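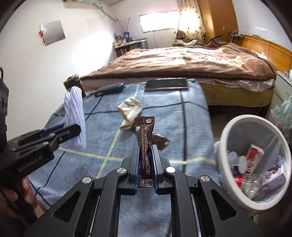
Coffee sachet in the right, foam fruit net in the left

Sunday afternoon, both hands busy. The sachet is the L-Carnitine White Kidney Bean Coffee one, stood up on end between the blue pads, and the other gripper has one of those white foam sleeves that go around fruit. I like this pairing because the two things want completely different squeezes. One is slick and shiny with those little serrated edges, the other is mostly air. The crumpled sock in the middle of the blanket is on the object list too, and so far it's my least favorite thing to grab (socks fold in on themselves the second you commit to an angle).

About this gallery

Welcome to the Wakurstead gripper page! I've been trying out hand-held grippers and comparing how they do on ordinary stuff around the house, and I wanted somewhere to put the pictures and the grumbling that goes with them. It's a gallery with a lot of talking, sorry. I add to it when I get a free afternoon, and right now the bedroom test is the one I have the most to say about.

The idea is simple enough. I do a grab by hand with a pair of grippers, log it in Datano, and then later I play the same grab back on an arm to see if it holds up. I have two arms to play with at the moment, the Danladi and the Bunon, and they disagree about nearly everything.

Why a bed

Tables are too easy. On a hard tabletop a thin packet lies flat and stays where you put it, and you can scrape a fingertip right along the surface to get under the edge. Fleece does none of that. It dents when you press, it catches on the fingertips, and it drags along with whatever you're pulling. My grid-pattern blanket has one big advantage, though — the lines give me something to set objects down against, so I can put the next thing back close to where the last one started. I used to use masking tape for this and I spent more time picking tape off things than testing.

Notes on the grabs

Sachets. Pinch from the two long sides, a bit above the middle. If I go too low the top flops over, and if I go right at the top edge I only get wrapper. I was squeezing much too hard for the first batch and ended up with a sachet I didn't feel like drinking.

Foam nets. These forgive just about anything. You can be way off to one side and the mesh gives a little and lets you have it anyway. The trouble comes when you let go, because the ribs like to hang on to a fingertip. I've started opening the fingers all the way and then backing straight out.

Socks. Go for the cuff. I have tried the heel and the toe and I'm telling you, go for the cuff.

Empty boxes. I want these to be next. I have a wastebasket with printed cardboard packaging in it and I keep looking at it thinking that reaching down past a round rim would make a really good test. Two grippers in there at once might be asking for trouble, but one should fit.

How the two arms did

The count in Datano is up to 579 logged grabs, and I've played 500 of those back. (The rest have something wrong with the start position, which is on me.) The Danladi is quick and sure of itself and it's great with the sachets, but it comes down so fast on anything soft that it shoves the thing into the blanket first and closes second. The Bunon takes its time. It does nets beautifully and it's the only one of the two I'd trust near a sock, and then it will turn around and miss a sachet by a hair, several times in a row, at exactly the same spot.

If you made me pick today I'd say Bunon for the bed and Danladi for the kitchen counter. Ask me again in April.

Swapping controllers made less of a difference than I expected. I ran the Bunon with its stock settings and then with the closing speed turned down 4 steps, and the slower setting helped with foam and did nothing at all for wrappers. I've left it turned down anyway — it's quieter, and I'm usually doing this with the window next to me and the neighbors home.

Still on my list

Two-handed passes, where the left takes something from the right without setting it down. Opening a sachet with one gripper holding and the other tearing. A full round with the curtains closed to see how much the bright window has been throwing things off. And the teddy bear, obviously. He's been sitting up there by the pillows through this whole session and I think his turn is coming.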